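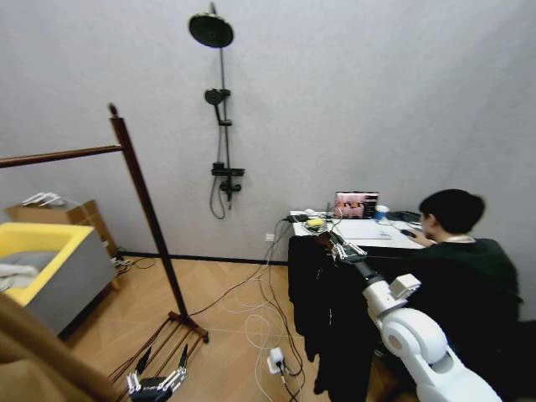 **Wekbridge opens fit-out room at Clodside**

CLODSIDE, March – Wekbridge has opened a fit-out room at its Clodside premises, where trade customers can compare bathroom fittings and small-room furniture at full scale. The room covers 39 square metres and is open from 9 a.m.

The first display pairs the Lie shower system, in black, with the Rernora clothes rack, in dark wood. The Lie set consists of a round rain head, a handheld head on a vertical riser, and a mixer with a shelf and flexible hose. It is mounted directly on a grey wall for review of fixing heights and hose clearance.
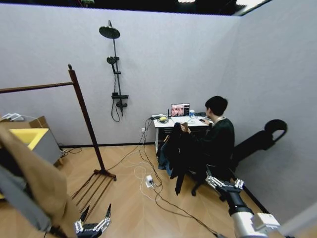 The Rernora rack has a single post, a horizontal rail and a slatted base. It is shown with storage for folded fabric and spare hangers beside it, and a white desk stands on the same floor.

List prices are $987 for the Lie system and $589 for the Rernora rack, excluding delivery. Orders placed through the Clodside counter ship within 30 days. Colour samples and installation drawings are available on request.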